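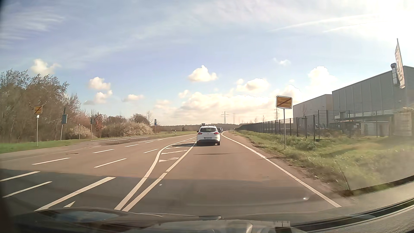
Fuvow Match Ball, Series 2
Size 5, hand-stitched, four-panel rugby ball for fifteens and sevens

Product overview

The Fuvow Match Ball, Series 2, is manufactured by Jinddale for use in competitive rugby at senior club, college and representative level. It replaces the original Fuvow Match Ball, which will remain available to existing league customers until present stocks are sold. The ball is suitable for natural grass and for artificial surfaces with sand or rubber fill.

The Series 2 retains the shape and weight of the original. Changes have been made to the grip surface, the valve position and the stitching at the points. These changes were requested by clubs during the previous two seasons and were tested by the Kelleo Sevens tournament in July, where the ball was used in every pool and knockout match.

Construction

The outer surface is natural rubber blended with synthetic rubber and bonded to a backing of polyester and cotton. The backing has four layers. The bladder is butyl rubber and may be replaced by an authorized repairer.

The grip pattern combines two sizes of pimple. The larger pimples cover the center of each panel, where the ball is held for passing. The smaller pimples extend to the points and are intended to give a more even strike from the boot. Players who used the original ball will notice a firmer feel in the first few sessions, and it is recommended that new balls be used in training before being issued for a match.

The valve is set in the seam. In the original ball it was placed in the panel, and several goal kickers reported that they had to turn the ball on the tee to avoid it. Seam placement also allows the weight of the valve to be balanced by a counterweight in the opposite seam.

Specifications

Size: 5
Panels: 4
Backing: 4 layers, polyester and cotton
Bladder: butyl
Stitching: by hand, waxed thread
Valve: in seam, with counterweight
Colors: white/navy, white/green, white/red
Order code: FV-73

Sizes 3 and 4 are not offered in the Series 2. Schools and junior sections should refer to the Hashmi Junior range, which uses a softer surface and a lighter backing.

Inflation and care

The ball is supplied deflated. Moisten the needle before it is placed in the valve, and inflate to the pressure printed beside the valve. A hand pump with a gauge is preferred. Compressors of the kind used for vehicle tires should not be used.

Pressure should be checked on the day of each match. Balls moved from a heated store to a cold field will lose pressure, and the check should be carried out at the field.

After use, wipe the ball with a damp cloth and allow it to dry at room temperature. Detergents, solvents and grip sprays will damage the surface and are not covered by the warranty. For storage longer than one month, release part of the air and keep the balls in a dry place out of direct sunlight. They should not be stacked under heavy equipment such as tackle bags or post pads.

Use in sevens

Clubs preparing for sevens events have asked whether a separate ball is required. The Series 2 is used without alteration in both forms of the game. Organizers should note that restarts by drop kick are far more frequent in sevens, and that wear at the points will be seen earlier. A larger supply of match balls is advised for tournaments held over two days.

"We did not want one ball for the winter and another for the summer," said Jeferson Bastos, product manager for rugby at Jinddale. "The players told us they would take the same ball all year if it behaved well when dropped. Most of the work went into the points."

Suleiman Balogun, tournament director of the Kelleo Sevens, reported that handling was consistent across the two days of play, including the second morning, when rain fell during the women's quarterfinals. His remarks on the printing, which he considered too pale under floodlights, have been passed to the factory. Darker printing will be introduced with the next production run.

Custom printing

Club crests, league names and sponsor marks may be printed on two of the four panels. Artwork must be supplied as a vector file in no more than two colors. A proof will be sent for written approval before printing begins. Custom orders cannot be canceled once the proof has been approved. The largest single order that can be accepted for custom printing is 700 balls; leagues with greater requirements should divide the order between deliveries.

Warranty

The ball is covered against defects in stitching, bladder and valve for one season of normal use. Claims should be made through the supplier from whom the ball was bought, with proof of purchase and the batch number stamped near the valve. Ordinary wear of the grip surface, cuts from studs and damage from overinflation are excluded.

Ordering

Orders are accepted from clubs, schools, leagues and approved retailers. Balls are sold singly or in bags of 5. Orders received after 23 December 2020 will be processed when the warehouse reopens in the new year.

Related products

Fuvow Training Ball, size 5
Fuvow Kicking Tee, adjustable
Hashmi Junior, sizes 3 and 4
Jinddale Ball Bag, holds 5
Jinddale Hand Pump with gauge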